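Shop tips from the robotics club room (mostly cleaning, sorry)

I've been the parent mentor for our robotics club for 3 seasons now, and if you'd told me at the start how much of the job would be housekeeping I'd have laughed at you. But a tidy bench really does save you more practice time than any clever bit of code, so I've been keeping a list of the little tricks that stuck. Most of them work just as well in a garage or a kitchen.

Start with the tabletop. We wipe ours with warm water and one drop of dish soap on a microfiber cloth, then go over it again with plain water. Skip the spray polish! It leaves a slick film, and anything light you set down will skate away the second it gets bumped. For pencil marks (we make a lot of pencil marks) a white eraser takes them right off, and then you brush the crumbs into your hand instead of onto the floor, please, I am begging you.

Painter's tape is the other thing I buy by the armload. We use little corners of it to mark where a thing lives while we're testing, and if you fold one end under before you stick it down you get a tab to pull later. Don't leave it on over the summer, though. I did that once and spent most of a July afternoon with a hair dryer and an old gift card, scraping.

This year's student project is tidying up after yourself, robot style: pick up a tissue, put it in the bin. Ro-un Jeon wrote most of the program and Ataahua Sutcliffe keeps the practice log, and between them they have 1,066 tries written down, of which 596 ended with the tissue in the bin. They named the program Flikel. I have asked why and been told it's obvious.

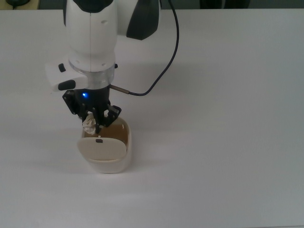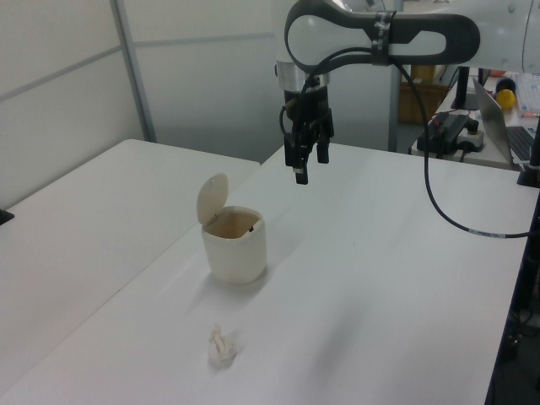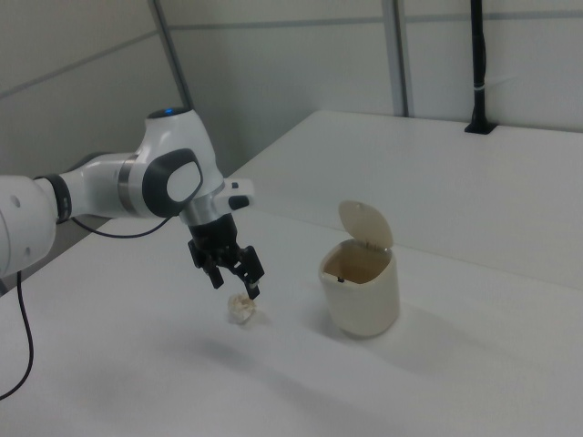
Small bins are my favorite subject, so bear with me. A little tabletop bin is the best thing you can add to a workbench, a sewing table or a bathroom counter, because scraps go in it while you're working and you never have to get up. Get one with a hinged lid that flips open and stays out of the way, like the cream one our tissues go into, and leave it open for the whole job. Close it when you're done and the bench looks clean even if the bin is stuffed to the top. For a liner, I fold a sheet of newspaper into a cup shape, or use a produce bag with the extra tucked down the outside and a rubber band around it. If it slides when you reach for it, put a square of that bumpy shelf liner underneath. And wash the thing! A spoonful of baking soda, hot water, ten minutes, rinse, then dry it upside down on a towel with the lid hanging open so it doesn't get musty.

About tissues, while I'm at it. If you're practicing with them, people or robots, crumple them by hand and don't squash them too tight. A flat tissue is miserable to pick up off a smooth table (try it with kitchen tongs, you'll see), and one with some peaks to grab is much easier. We keep 8 good ones in a zip bag and reuse them until they start shedding. Then they get one last job wiping dust off the bench and they're done. If you have a linty brand, shake them out over the sink first or you'll be picking fuzz out of everything.

Cables! I don't have this one figured out. Hook and loop straps beat zip ties every time, for the simple reason that you will change your mind. Leave slack anywhere something has to move. Ro-un goes through the full range of motion slowly, watching the cable the whole way, before anybody is allowed to run at normal speed, and I've started doing the same thing with my vacuum cord around the dining table legs. Label both ends with a flag of masking tape, and write on it before you wrap it on.

For rubber pads and grippy tips of any kind (jar openers, clamp pads, the ends of tongs) a wipe with a barely damp cloth brings the grip back. Let them air dry. Ataahua does ours at the start of each session, and she writes that in the log too, with the time.

Last one for now is the five o'clock sweep. Everybody stops ten minutes before pickup, bin gets emptied, tissues back in the bag, lids on the markers, laptops shut and plugged in. We put one kid in charge of looking under the tables, and whoever it is gets to keep any candy they find, as long as it's wrapped.

Next time I'll do the screw drawer, once I've worked out what all the tiny ones in the blue cup belong to.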